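How to Make a Closet Out of a Corner

Filed under: Small Rooms

My first apartment had a closet the depth of a cereal box. My second had none, which the listing called "flexible storage." What follows is the method I've settled on after three moves and one collapse at four in the morning. It costs $75 if you already own a drill and a ladder, and a bit more if you have to buy a neighbor a drink to borrow them.

What you need

A rod or rail, with brackets
Wall anchors that match your wall
Heavy curtain fabric, enough for the back and both sides
Clips or clip rings
Hangers, all the same kind
A level, a pencil, a stepladder
Patience on a Saturday

Step 1. Weigh your clothes

Yes, on the bathroom scale. Pick up an armful, step on, subtract yourself. Do the winter coats too, even if it's August and you can't imagine ever wearing one again. I guessed for my first closet, and I guessed like a man who had never lifted a wet parka. A thin blouse weighs next to nothing. Corduroy, denim and anything with a lining add up faster than you'd like.

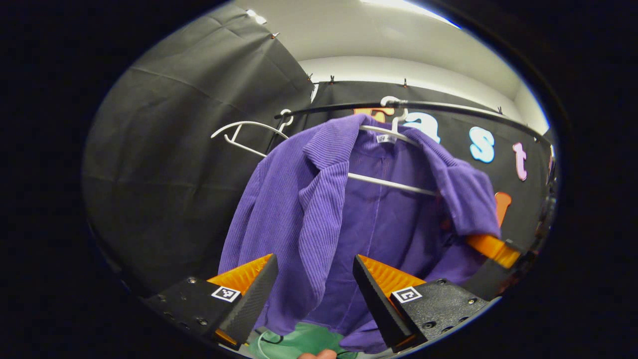
Step 2. Pick the rod

A straight steel rod is the cheap choice and holds the most for the money. A curved one gives you more hanging room in a tight corner, and your sleeves won't scrape the wall, but clothes drift toward the lowest point unless you hang it dead level. Mine is a Jumgate, rated for 100 pounds. I load it to half that and sleep better. Whatever the box says, assume it was tested by an optimist.

Tension rods are fine for a shower curtain. They are also how I came to be standing in the dark at four in the morning with a suit on my foot.

Step 3. Set the height

Put on your longest coat, have someone measure from your shoulder to the hem, and add a foot. That's the lowest the rod can go. The highest it can go is wherever you can hook a hanger without standing on something. If the two don't meet, fold the coat over a bar and move on with your life.

Mark both ends in pencil and check them with the level. Then check again, because floors and ceilings in old buildings are more of a suggestion, and measuring down from a crooked ceiling gets you a crooked closet.

Step 4. Find something solid to screw into

Knock on the wall and listen for the dull spot, or borrow a stud finder. If there's no stud where you need one, use anchors with a rating well above your number from Step 1. Vekoder makes a toggle that I've pulled on with real malice and haven't moved. Tighten the screws by hand at the end. A drill on full power will happily chew a hole the size of a plum, and plums are hard to spackle.

Step 5. Hang something light first

Put up one sweater and leave it overnight. If the brackets have shifted by morning, you've lost a night and saved your whole wardrobe. Once you trust the thing, take the sweater down and fold it. Knits left on hangers grow shoulder bumps and then everyone at work asks if you're tense.

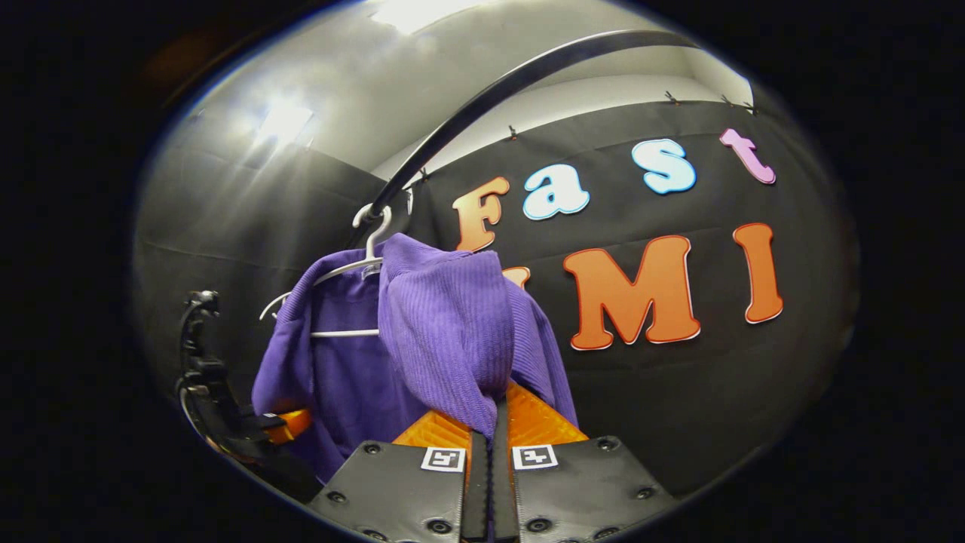
Purple knit sweater on a white plastic hanger.

Step 6. Put up the fabric

Dark fabric hides the most, including mistakes. Hang the back panel first, then the sides, and let each one overlap the next by a hand's width. I use clips along the top edge because they come off for washing and I don't own a sewing machine. Xolani Mokoena, who does own one, has seen my hems and asked me to keep using clips.

If the back panel looks like the inside of a hearse, stick something on it. Big letters are cheerful, and they cover the spot where you ironed too hot.

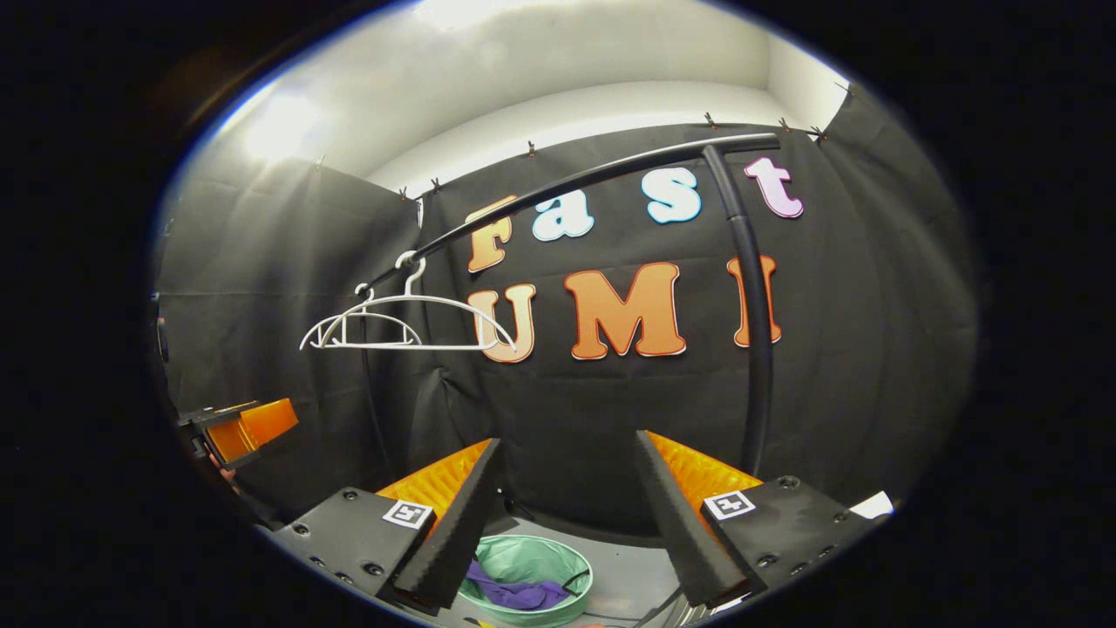

Black curtains clipped up along the top edge, with colored cut-out letters on the back one.

Step 7. Load it properly

Heaviest things go nearest the brackets, lightest in the middle. Face all the hooks the same way. Leave a little air between pieces, or you'll be ironing everything twice. Every few months, grab the rod with both hands and give it a firm wiggle. Any play at all means a screwdriver, today.
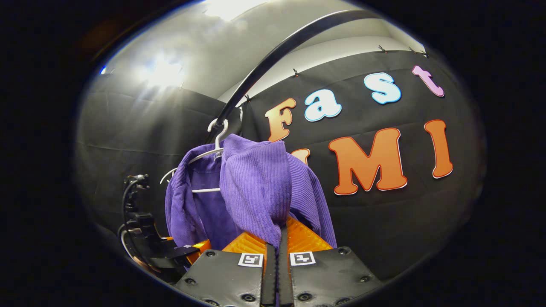

When things go wrong

The rod sags. Add a center bracket, or own fewer coats.

The fabric slides off the clips. Fold the top edge over once so the clips have two layers to bite.

It smells stuffy in there. Open the front for an hour a day and stop hanging up damp towels.

The landlord is coming. Four screws, a little spackle and twenty minutes. Keep the leftover paint.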